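Minutes, Larska Street Tenants' Association, July meeting

Start 6:40 p.m., ground floor meeting room. Edvin Tveit in the chair. Apologies from the Sæther building, which had its own meeting the same evening.

**1. Last minutes**

Approved with one correction. The bike room key deposit is per household and is refunded on moving out.

**2. Laundry room**

Both dryers on the left wall are still out of order. Clodura has been called twice and has sent a quote of $1,147 for the pair, parts and labor included. A tenant from the third floor asked if one new dryer would be cheaper over time. Edvin will ask for that price before we sign. Until then the sign-up sheet stays at one slot per household per day, evenings included.

The lint bin is to be emptied by whoever finds it full.

**3. Storage and shared shelves**

Items left on shared shelves need a name and apartment number. Unmarked items will be moved to the hallway at the end of the month and given away two weeks later. Paint and solvents may not be kept in the building at all, and this was in the fire inspector's letter in the spring.

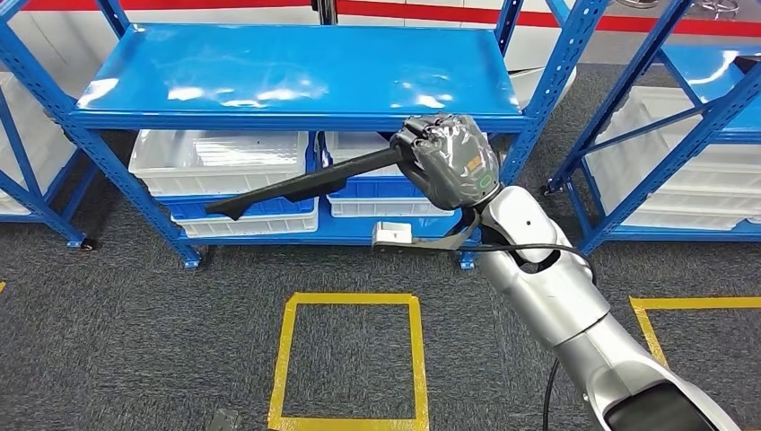

The Lastier storage lockers were discussed again. The price for a full row is $3,224, and there was not enough support to go ahead. The item is closed for this year. Anyone who wants it reopened should put it in writing.

**4. Courtyard**

The maple by the east gate has dead branches over the walkway. The landlord has agreed to pay for the pruning but not for the stump grinding by the fence. We will leave the stump. Grilling hours stay as they are, until 9 p.m.

There was a complaint about water left running in the raised beds overnight. A timer will be bought, up to $40.

**5. Money**

Balance is $1,752 after the spring cleanup. If the dryer quote is accepted as it stands, the courtyard bench will have to wait. Agreed to hold off on the bench.

**6. Other business**

The front door closes too hard after dark. Edvin to report it.

Parking notices are being taken down from the lobby board. Please leave them up.

Closed at 7:55 p.m. Next meeting in September, same room.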